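Handling work after the dishwasher line

Mathias Nägeli
26 March 2020

The case for automating a staff kitchen is usually made in units per hour. At Prirkside, where I have supervised kitchen operations through two equipment changes, the figure quoted to us was 300 glasses per hour through the Hurkodora washing cell. The cell meets it. My argument concerns the work on either side of the cell, which the figure leaves out.

Before the change, five people rotated through washing, polishing, setting out and storage. A person spent 20 minutes at one station and moved on. The cell took over washing and rack transport. Polishing and setting out stayed manual, and the rotation was dropted from the schedule as no longer needed. The same two people now handle stemware for most of a shift.

Stemware is a poor candidate for a general gripper. The bowl is thin, the stem takes little side load, and the foot has to meet the counter flat. A worker corrects for all of this by touch, often with a glass in each hand.

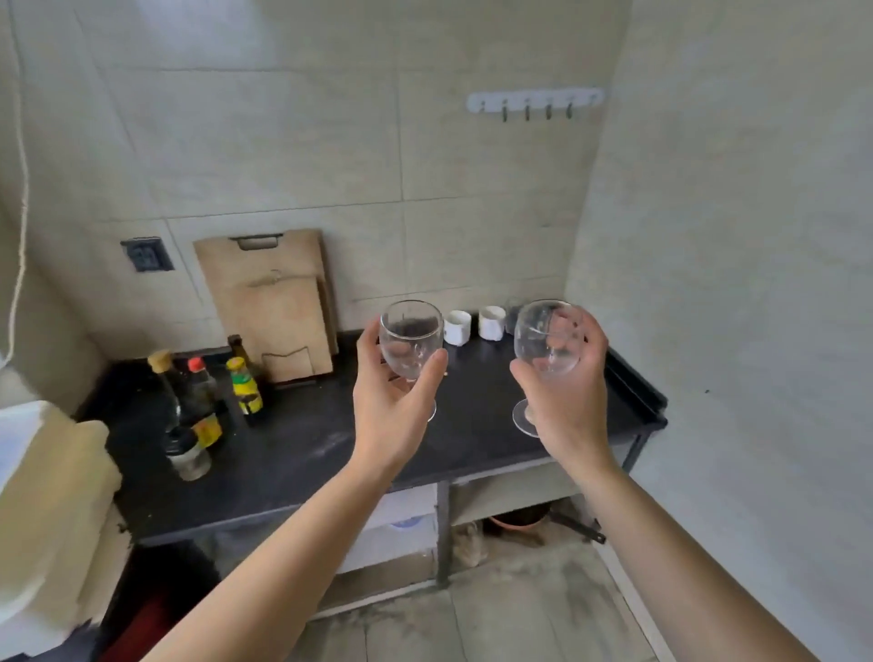
Two-handed handling of stemmed glasses over a counter, each held by the bowl.

The vendor's term for such work is "residual manual tasks." I object to the term on practical grounds. A residual task gets no line in the budget, no training hours and no say in the layout. When Grabner installed the outfeed table, its height was set to suit the conveyor. Staff now bend to lift every glass, and wrist complaints are logged under general health - a category the project review does not read.

The log for the first period after installation shows 351 stoppages. Most were cleared by the person nearest the machine, who was also expected to keep polishing. Clearing a stoppage takes skill, and the pay grade has not moved.

I do not want the cell removed. Washing was hot, wet work and few people miss it. I would ask for three changes: restore the rotation, count stoppage clearing as paid technical work, and set table heights from the worker's elbow. The Daleto site has adopted the first of these. We have the second under discussion for the next contract, and the table is still where Grabner left it.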